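# Chapter 2: Timber and Its Uses

Softwoods such as pine and spruce grow quickly and make up most of the timber sold for building and furniture. Hardwoods such as oak and beech grow more slowly and are usually heavier. The names can mislead. Balsa, one of the lightest woods in use, is a hardwood.

A knot is the base of a branch that the trunk has grown around. Knots change the direction of the grain and can weaken a board under load. 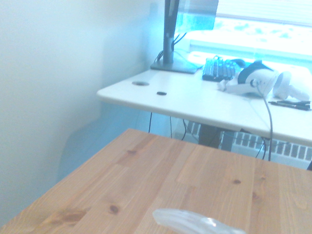 Timber is graded before it is sold. At the Drildale sawmill, boards for roof beams are sorted by strength, while boards for shelves and table tops are sorted by appearance. In this chapter you will learn how trees grow, how logs are sawn and dried, and why a board may bend after it leaves the mill.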